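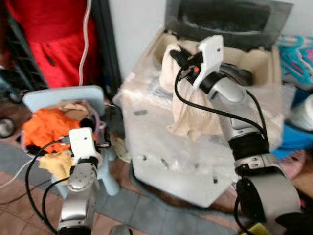

A reader in Arsenault wrote in last week to say that 3,318 dollars is a lot of money for something that picks up your shirts, and that she could hire her nephew for years on that. Fair enough! But that's the price Wescombe put on its Haltis kit when orders opened this week, and I've been getting so much mail on it that I figured I'd better write the thing up properly.

So, the short version. Haltis is a software and service package for people who already have a pair of arms and want them to deal with cloth. You don't get arms in the box. You get the control software, a set of soft finger pads for the grippers, a calibration sheet, and a year of support by phone or email. Wescombe announced it back in July and was pretty vague then about what it would do, so I was glad to finally get a feature list (it's a PDF, it's long, and page 8 is printed sideways).

The main job is taking fabric off a pile one piece at a time. Anybody who has worked with this stuff knows cloth is a pain. A mug stays mug-shaped when you grab it, and a T-shirt turns into something else every time you touch it. Haltis handles this by having one arm lift a piece and hold it up while the other waits or goes back for the next one. Wescombe says it got a single piece on the first try in 92 percent of its own trials. That's their number, from their shop, and I'd like to see somebody else's before I get too excited. They didn't say how big the piles were either. I asked and haven't heard back.

There are 3 support plans after the first year. The cheapest one is email only. The middle one adds phone help on weekdays, and the top one sends a person out to your place to redo the calibration if you've moved things around. I think most small shops will want the middle one, but if your floor plan changes a lot, go read the fine print on the top one first, because travel is extra outside the Grendance area.

What it won't do yet is fold. I know, I know, that's the first thing everybody asks me! Folding is listed as "planned" with no date next to it. Hanging things on hangers isn't on the list at all. For now it lifts cloth, holds it, and drops it where you tell it to, and if you were hoping to hand over the whole laundry day you'll have to keep waiting with the rest of us.

Setup is supposed to take an afternoon. The pads go on with a hex key, and the calibration sheet has to lie flat on the floor where both arms can reach it. One thing I did like is that you can mark off spots the arms should stay out of, and change them later without calling anyone.

Orders are open now through Wescombe directly, with pickup at the Grendance office or shipping for a fee. I've put my name down for a loaner, and if I get one I'll try it on my own pile, which has fitted sheets in it.

Posted Tuesday, October 15, 2019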